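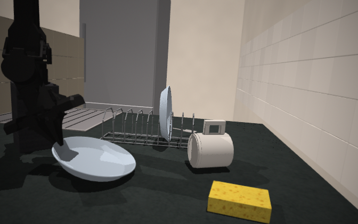
Plate pickup fails at the rim when I replay teleop demos in sim

Posted in Simulation and Teleoperation by gravel_tty

I'm recording demos for a dish rack task: two plates, one arm, remote control with a Lougher handset. One plate stands in the rack, the other has to be picked up by its rim and racked. I have 40 demos. A policy trained on them reaches the plate every time, then closes too early or pushes the rim down. 17 of the demos have a long stall just before the grasp while I line up the fingers. Should I delete those, trim them, or record more?

palletjack_9

Record more. I got nothing usable until 600.

mill_offset

Trim first, then decide. A stall teaches the policy that holding still near the rim is correct, and it has no way to tell when you stopped waiting. Cut each stall down to 2 frames and retrain on the same set before recording anything.
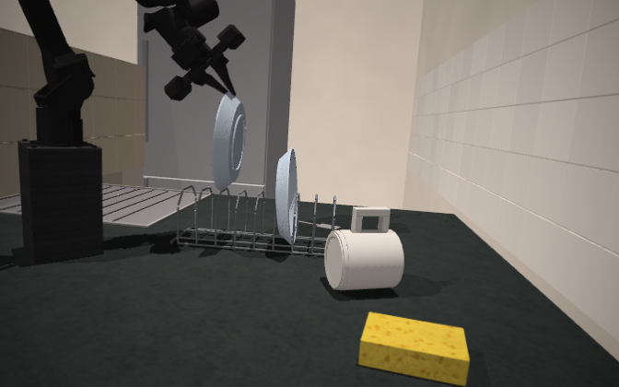 Also check how you approach the slot. If you lower the plate from a different side in every demo, the policy averages them and comes down on the wires. Pick one slot and one approach, pause above the prongs only if you must, and keep the plate vertical before you start down. The Clundel exporter has a trim option, but it cuts by time and not by motion, so I do it with a short script on joint speed.

heron_slot

Agree on trimming. I'd add a wrist view if you only record from the side. From the side you can't judge which finger is inside the rim, and neither can the policy. 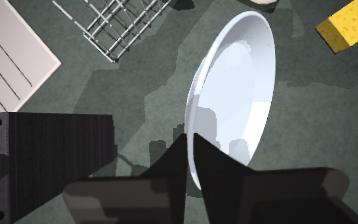
With both views in the Merkville trainer my early closes mostly went away. Log the gripper command as well as the measured width – they differ once there is contact, and training on width alone gave me a weak grip. I haven't tried this on Zevmont arms, so check the units there.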